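In Praise of the Chair That Wobbles

I have had the same argument with my sister-in-law for 15 years now and I'd like to set out my side of it somewhere she can't interrupt. It's about whether you should mend old furniture or get rid of it. Nyokabi is firmly in the get-rid camp. She moved to Undstead last April with two suitcases and a kettle, and had the whole flat kitted out from Skiltano by the weekend. Very nice it looks too. I've sat on the sofa. It's a perfectly good sofa.

But I came home and looked at my own front room, where not one thing matches anything else, and felt fond of all of it.

Let me be fair to her first. Old furniture is a nuisance. It's heavy, it's the wrong size for modern rooms, and the drawers stick every time it rains. I once spent £20 on glue, clamps and sandpaper to save a stool that had cost me £4, and I still wouldn't let a large person sit on it. If you rent, and you move every couple of years, and you're the one carrying the thing up three flights, then I completely understand wanting a table that comes apart with one little key.

What gets my goat is the word "clutter". Somewhere along the line it stopped meaning old newspapers and carrier bags and started meaning anything your gran might have owned. A sideboard is clutter now! So is a footstool, apparently, and a hall stand, and a blanket box (with the blankets in it, being useful).

I blame the telly a bit. All those programmes where a cheerful couple fill a skip and then cry at how big the lounge is. I shout at them. There was one where they threw out a dining table with lovely fat legs and put in a breakfast bar, and then the whole family had to eat in a row like people waiting for a bus.

My neighbour Mwanahawa Koech takes a middle line, and I've been coming round to it. She keeps the things she uses and lets the rest go, however pretty. She had a dresser from her aunt that she'd never liked, and she sold it to a man from Drarka and bought a bike. I was horrified for a week. Then I thought, well, she rides the bike every day, and he wanted the dresser enough to hire a van. 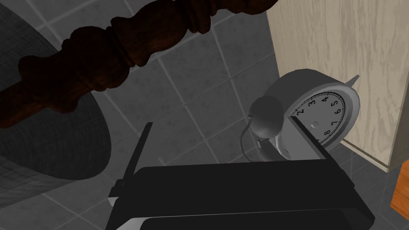 So I've softened on the getting rid. Where I won't budge is on the skip. If a thing can be sat on, or slept in, or have a plate put on it, somebody near you wants it, and it takes one evening to find them. Offer it to the people next door. Stick a note up in the launderette. Ring the charity shop and ask if they collect, as plenty of them do.

And do have a go at mending, even badly. You don't need a workshop. Most of what goes wrong with a chair is a loose joint, and most loose joints want the old glue scraped out, some new glue put in, and leaving alone overnight. I've done it on the kitchen floor with a belt for a clamp. It wasn't neat and I got glue on the lino, but the chair's still in use and the cat has claimed it.

Nyokabi is coming for Sunday lunch and I've already decided where she's sitting.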